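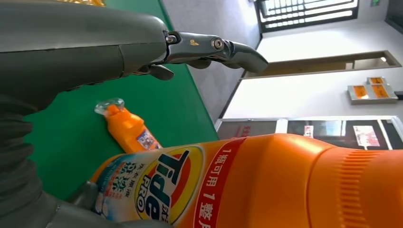 Source : clichés des auteurs, caméra de poignet, banc d'essai de Trullisham. © Giannakopoulos et Snorradóttir, reproduction soumise à accord.

Accueil | Numéros | Auteurs | Soumettre | Contact

4.2 Évaluation du kit de préhension Ullelora

Le kit Ullelora, distribué par Oei, comprend une main à doigts articulés, une caméra montée au poignet et une licence logicielle d'enregistrement. Nous l'avons évalué tel que livré, sans modifier les réglages d'usine. Les objets retenus sont des produits ménagers du commerce, dont le bidon de lessive Tide orange de la figure 4, choisi pour son volume et sa surface brillante. Un petit flacon orange à bouchon transparent figure sur une table verte.

La campagne a compté 2,807 saisies, réparties sur 8 objets. Le taux de réussite est resté stable pour les petits contenants. Les échecs — 614 au total — concernent surtout les bidons posés à plat, que les doigts abordent par l'épaule.
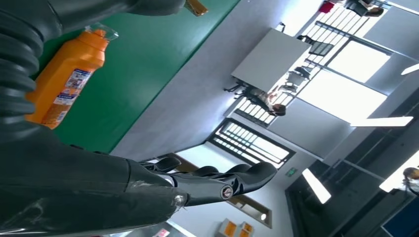
Le second critère porte sur la qualité du flux vidéo. La caméra suit l'orientation du poignet, et l'horizon bascule fortement d'une prise à l'autre. Le logiciel fourni ne redresse pas les images ; nous avons donc utilisé le module Filliston, vendu séparément. Les contre-jours dus aux fenêtres ont gêné la segmentation, malgré l'exposition automatique.

L'installation a demandé deux journées. La notice est claire pour le montage mécanique, moins pour le calibrage main-caméra, dont la procédure renvoie à une annexe absente du document.

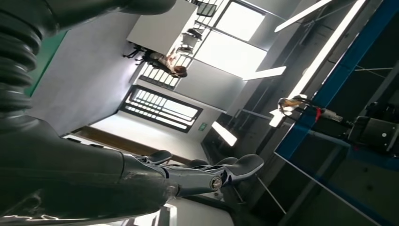
Le remplacement d'un doigt se fait avec une clé unique, mais impose de refaire le calibrage complet. Pour un laboratoire qui change souvent d'outil, ce point pèse plus que le prix d'achat.

Figure 4. Vues de la caméra de poignet pendant les essais.

Commentaires (2)

Myrto Giannakopoulos : L'annexe de calibrage figure dans la notice révisée d'octobre. Je l'ajoute aux compléments.

labo_prehension : Merci. Les échecs par objet seront-ils publiés ? Le tableau ne donne que le total.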